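Speaker Notes: A Place for Small Things
Sorting and Storage in Shared Work Areas
Trumness Workplace Services, staff session, February

Before you begin
Allow 65 minutes for the full session, including discussion. The talk itself should take well under that. Please have the handout on the seats before people arrive, and check that the back rows can read the screen with the lights on. If they cannot, dim the front lights only.

Slide 1. Welcome
Good afternoon, and thank you for coming. This session is part of the storage program that Trumness runs for its four sites, and it follows the one on shelving that many of you attended at Brornen. Today's subject is much smaller. We will be talking about the compartment tray, the wire basket, and the items that tend to collect in them: gloves and socks, cables, tape, hardware, labels, and whatever was in somebody's pocket at the end of a shift.

(Pause. Ask for a show of hands: who has a drawer or a bin at their station that they would prefer not to open in front of a visitor?)

Slide 2. What we asked the sites
Last fall we invited staff at Brornen and Derese to tell us where small items go when no place has been set aside for them. We received about 600 comments. A large share mentioned the work surface itself. The next most common answer was a box with a label that no longer matched the contents. Several people wrote that they had stopped reading labels altogether, and we should take that seriously.

The comments also showed that staff do not object to putting things away. They object to walking across the room to do it. Please keep this in mind when we come to the question of where storage should stand.

Slide 3. Walls and rails
We will start with the vertical surfaces, which are often forgotten. A rail across the back of a work area gives you storage that takes nothing from the tabletop. A mesh basket on that rail keeps its contents in view, and a divided basket keeps one kind of item from sliding under another. 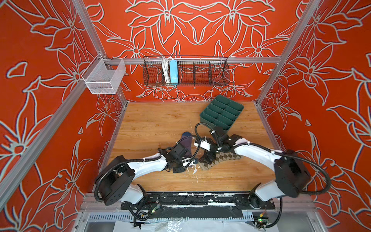
Cables are the usual first candidates for a rail basket. They should be looped before they are stored, and the loop should be loose enough that the cable is not bent sharply at the plug. Hang or stand them so that one can be lifted out without bringing the others along. Please do not fill every section on the first day. An empty section is useful, and a site that leaves room for growth will not be back in six months asking for a second basket.

A word on decoration. The guidelines do not require plain walls. Strong color and pattern are welcome in a work area, provided that the labels remain easy to read against them. If your wall is busy, use a plain white card with dark lettering and leave a margin around the text.

(If asked about drilling: mounting questions go to the facilities desk at each site. Do not give advice on this from the podium.)

Slide 4. The tabletop
The tray belongs on the table only if it is used during the work. If it is used at the start and the end of the day, it belongs on a shelf. We suggest placing it toward the rear and to one side, so that the front edge stays clear for hands and for whatever is being worked on. Turn it a little toward the person who uses it most.

Wooden tops are common at our sites and they do pick up marks over time. Marks on the wood are not a storage problem, and staff should not be asked to sand or repaint a surface as part of this program. Wipe the table, wipe the underside of the tray, and move on.

Slide 5. Choosing a compartment tray
There are three questions to settle before anyone places an order.

First, the size of the item. A cell should be large enough for the fingers as well as for the object. The Derese stockroom learned this with its first set of trays, which held small fasteners very neatly and could only be emptied by turning them over.

Second, the number of cells. We advise people to begin with fewer kinds than they think they have. A tray with two columns is easy to learn, and most of us can remember which side is which without looking at a label.

Third, whether the walls let light through. A translucent tray shows that something is inside a cell even when you are standing to one side of it. A solid tray looks tidier from a distance, but it hides its contents, and hidden contents are seldom put back in order.

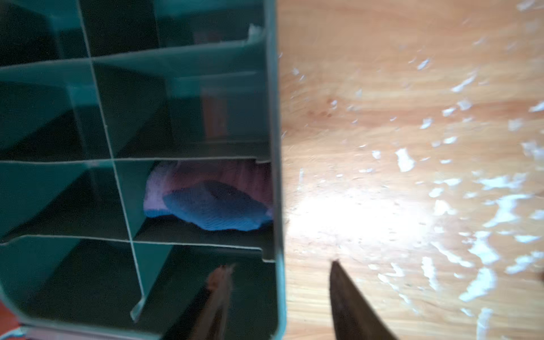

Soft goods need separate mention. Knitted and ribbed items do not hold a folded shape for long, and they will rise over the top of a cell if they are pushed in. Fold once, fold again, and set the folded edge upward. If a piece still stands higher than the wall, the cell is too small and the item should go to a basket. Two different fabrics may share a cell if they are used together. Otherwise, give each its own.

Scraps are a different matter. Bits of paper and tape find their way into corners, especially along the outer wall, and they stay there for months if the tray is never emptied. The monthly check on your handout includes a line for this. It takes very little time, and it can be done while the kettle is on.

(This is a good point for a drink of water. Invite one or two questions, but hold anything on budgets for the end.)

Slide 6. Depth and light
We were asked at Derese why people miss items that are sitting in plain sight. Part of the answer is depth. The floor of a deep cell can be dim even in a bright room, and a dark item on a dark floor is easily passed over. There are two simple remedies. The tray may be moved so that light falls along the length of the cells, or a pale liner may be cut for the cells that hold dark objects. Liners should be loose, so that they can be lifted out and shaken.

The angle of view matters as well. Anyone who works seated will look across the dividers and see several layers of them together. Anyone who stands will look down into the cells. When a station is shared, please try the tray from both positions before deciding where it will live.
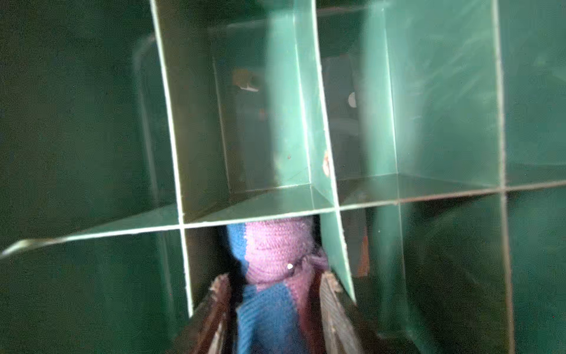 Translucent green organizer at close range, with a small brown object visible through the dividers.

Allow people a moment with this slide. Ask the group what they would reach for first, and whether they could name it from where they sit. At Brornen this led to a good discussion of small, loose objects that belong to no category. The advice we settled on is to reserve one cell for them, to mark it "unsorted," and to clear it at each monthly check. Items that have been in the unsorted cell for two checks in a row are either given a proper place or removed.

Slide 7. Returning items
A tray is only as good as the habit of returning things to it. We recommend a short reset at the close of each shift, with everyone at the station taking part. The reset has a fixed order: soft items first, cables next, hard items after that, and the tabletop last. The order is printed on the card we are sending to each site, and it may be posted at eye level beside the rail.

Supervisors should avoid doing the reset on behalf of others. It is kindly meant, but the person who put an item down is usually the one who knows where it came from.

Slide 8. Next steps
The Wutudthorpe site will be fitted next, beginning with the front work area and continuing to the rear stations. Staff there will be asked to keep their present trays for the first month so that we can compare the two arrangements fairly. Requests for additional baskets should be made on the form at the back of the handout - one form per station, please, even where stations are side by side.

Questions
Likely questions and suggested replies:

On color: sites may choose their own tray colors. Green has been popular, but there is no standard.

On lids: not recommended for trays in daily use. Lids are left off and then become one more item to store.

On labels: use one or two words, in lower case, facing the user.

On budgets: refer to the February circular and offer to follow up in writing.

Please collect spare handouts on the way out and return the room key to reception.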